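Home Automation > General > Can a robot tidy a kid's room yet?

gearbox_1359
January 15, 2019
My sister asked if she should wait for a robot that picks up after the kids. I told her no. Floors, yes. Anything with handles, straps or soft sides, no. Am I out of date?

pakberg_line2
Not by much. I work on a packing line at Pakberg and our arms do 100 cartons without a miss if every carton is the same. Put a coat in there and it stops.

Escobar13
I disagree. Cloth is slow but it can be done. Grippers up against blue brick-pattern walls, with soft stuff close by:
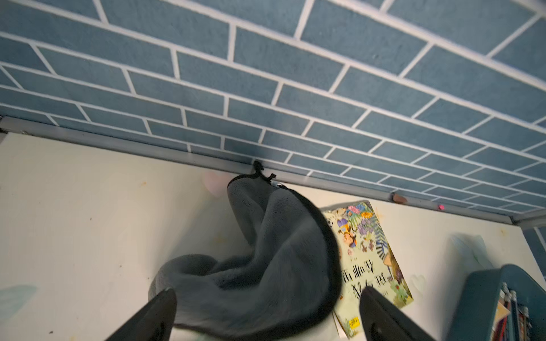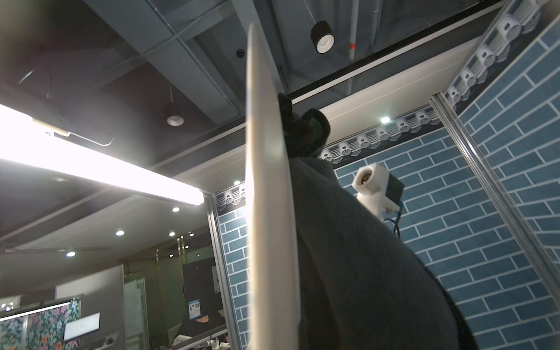
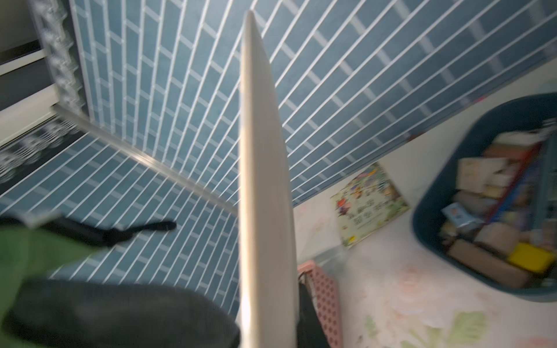 Re: Can a robot tidy a kid's room yet?

pakberg_line2
Close by is a long way from put away. In the first one the gray plush thing is hanging from a cord knotted on the rail. Does it pull, unhook or untie? A child would know.

Escobar13
It doesn't have to untie anything. Books and blocks into a basket would cover half the job. I'd take that.

sandley_mom
The last one, with the book leaning on the wall and the teal basket full of blocks, is my Tuesday night. If it did the blocks only, I'd still want to know what it costs.

gearbox_1359
That's her question too. There was a demo in Cotthorpe in October and they wouldn't give a price.

pakberg_line2
Then tell her to buy 2 more baskets.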